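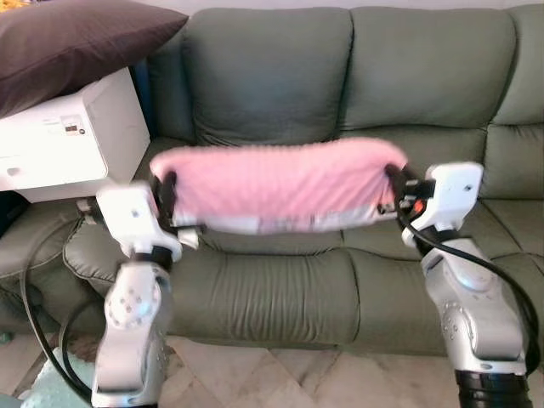 Großes Sofa mit olivgrünem Lederbezug, davor ein blassrosa Tuch.

Gestberg Femura im Langzeittest: Ledersofa mit festem Sitz und wenig Nachsicht bei der Pflege

Text: Tien-fu Tsai
Mitarbeit: Sze-wing Huang

Kategorie: Polstermöbel

Das Femura ist im Programm von Gestberg das mittlere von drei Ledersofas und wird seit August in überarbeiteter Form ausgeliefert. Gegenüber dem Vorgänger wurden der Schaumaufbau der Sitzfläche, die Verbindung zwischen Armlehne und Korpus sowie die Zurichtung des Leders geändert. Der Grundpreis liegt bei 2.000 Euro. Die Lederklasse, in der unser Exemplar bezogen ist, kostet 300 Euro Aufpreis. Füße in anderer Höhe sind ohne Mehrkosten wählbar, eine andere Sitztiefe gibt es nicht.

Lieferung und Montage

Der Korpus kommt in zwei Kartons, die Armlehnen liegen separat. Die Verbindung erfolgt über eingehängte Metallbeschläge, die anschließend von unten mit Maschinenschrauben gesichert werden. Das beigelegte Werkzeug reicht aus, ist aber kurz; ein eigener Innensechskant mit längerem Schenkel spart Kraft. Die Bohrbilder passten an allen Stellen. An der rechten Armlehne saß eine Einschlagmutter schräg und musste vor dem Einschrauben nachgesetzt werden.

Die Anleitung zeigt die Reihenfolge richtig, verschweigt aber, dass die Schrauben der Rückenlehne erst nach dem Aufstellen auf die Füße endgültig angezogen werden sollten. Wer sie in Kippstellung festzieht, bekommt einen leichten Verzug, der sich als Knacken beim Hinsetzen bemerkbar macht. Nach Lösen und erneutem Anziehen war das Geräusch verschwunden.

Gestell und Unterfederung

Der Rahmen besteht laut Datenblatt aus Buche, die Flächen sind mit Sperrholz geschlossen. Durch die abnehmbare Bodenbespannung lässt sich das nachprüfen, der Reißverschluss dafür liegt hinten links. Die Unterfederung ist als Wellenfeder ausgeführt, die Clips sind geschraubt. Geklammerte Clips sind in dieser Preislage verbreitet und lassen sich schlechter tauschen. Positiv fällt die Filzauflage zwischen Feder und Rahmen auf, negativ die dünne Mittelstütze. Sie trägt, hat aber nur einen Kunststoffgleiter, der auf Dielenboden wandert. Wir haben ihn gegen einen aufgeklebten Filzgleiter aus dem Baumarkt ersetzt.

Sitzkomfort

Die Sitzfläche ist fest. Der neue Schaumaufbau hat eine dünne weiche Deckschicht, darunter beginnt ein deutlich strafferer Kern. Nach den ersten Wochen gibt die Deckschicht etwas nach, der Kern bleibt unverändert. Wer tief einsinken will, ist mit dem Modell Yu aus demselben Haus besser bedient, das eine Federkernauflage hat und entsprechend höher baut.

Die Rückenlehne stützt bis unter die Schulterblätter. Große Personen vermissen eine Kopfauflage, die als Zubehör angekündigt, aber bislang nicht lieferbar ist. Sze-wing Huang bewertet die Sitztiefe als etwas zu groß; bei aufgestellten Füßen blieb bei ihr ein Spalt zum Rückenpolster, den erst ein Lendenkissen geschlossen hat. Zum Liegen eignet sich das Sofa gut — die Armlehnen sind niedrig und oben ausreichend gepolstert.

Leder und Verarbeitung

Verwendet wird ein pigmentiertes Rindleder mit mäßig starker Deckschicht. Die Oberfläche ist gleichmäßig, die Narbung an den Sitzflächen erkennbar geprägt. Die Nähte sind als Kappnähte ausgeführt, die Stichlänge ist konstant, an den Ecken der Armlehnen gibt es eine einzelne Stelle mit leichtem Versatz. Die Farbe Olivgrün variiert je nach Beleuchtung stark: bei Tageslicht kühl, unter warmweißen Leuchtmitteln deutlich bräunlicher. Eine Lederprobe sollte vor der Bestellung am Aufstellort und abends betrachtet werden. Gestberg verschickt die Muster kostenlos, allerdings in einem Format, das für die Beurteilung der Prägung zu klein ist.

Falten haben sich an den Vorderkanten der Sitzpolster gebildet, wie bei dieser Bauart zu erwarten. Sie lassen sich nach der Benutzung von der Mitte nach außen glatt streichen und sind bisher nicht tiefer geworden. Das Rückenleder ist ebenfalls echtes Leder; beim Vorgänger war dort Kunstleder verarbeitet.

Reinigung und Pflege

Im Lieferumfang ist ein Pflegeset von Vurard enthalten, bestehend aus Reiniger, Pflegemilch und Schwamm. Der Reiniger schäumt wenig und entfernt Hautfett an den Armlehnen zuverlässig. Der mitgelieferte Schwamm ist dafür zu grob. Auf der Probefläche an der Unterseite hinterließ er bei kräftigem Druck matte Streifen. Ein weiches, fusselarmes Tuch arbeitet schonender, auch wenn man einen Durchgang mehr braucht.

Die Pflegemilch wird dünn aufgetragen und nach der Einwirkzeit auspoliert. Zu viel Produkt setzt sich in den Nähten ab und trocknet dort hell auf. Bei olivgrünem Leder ist das sofort sichtbar und nur mit einer weichen Bürste zu entfernen. Für die laufende Pflege genügt nebelfeuchtes Abwischen mit destilliertem Wasser, anschließend trocken nachwischen. Mikrofaser mit scharfer Kante ist laut Hersteller ausgeschlossen. Farbige Tücher sollten vor dem ersten Einsatz gewaschen und an verdeckter Stelle auf Abfärben geprüft werden.

Kugelschreiber und Jeansabrieb haben wir auf Lederresten getestet. Frischer Jeansabrieb ging mit dem Vurard-Reiniger vollständig ab, ein über Nacht belassener Fleck blieb als Schatten. Kugelschreiber war in keinem Fall restlos zu entfernen.

Gewährleistung und Ersatzteile

Auf das Gestell gibt Gestberg eine erweiterte Garantie, auf Schaum und Leder nur die gesetzliche Gewährleistung. Sitzpolster, Füße und Beschläge sind einzeln bestellbar. Die Anfrage nach einer Ersatzmutter wurde nach vier Tagen beantwortet, das Teil kam ohne Berechnung. Neubezüge bietet der Hersteller an, nennt aber keine Festpreise; für die komplette Sitzfläche wurden uns 1.000 Euro veranschlagt. Das ist gemessen am Kaufpreis viel und spricht dafür, im Schadensfall zusätzlich einen örtlichen Polsterer anzufragen.

Bewertung

Pro: geschraubte Federclips, echtes Leder auch am Rücken, saubere Nähte, zugänglicher Unterbau, Ersatzteile einzeln erhältlich.

Contra: dünne Mittelstütze, ungeeigneter Pflegeschwamm, Kopfauflage nicht lieferbar, teurer Neubezug, nur eine Sitztiefe.

Empfehlenswert ist das Femura für alle, die straff sitzen wollen und das Leder regelmäßig abwischen. Kleineren Personen raten wir zum Probesitzen, mindestens eine Viertelstunde und mit beiden Füßen auf dem Boden.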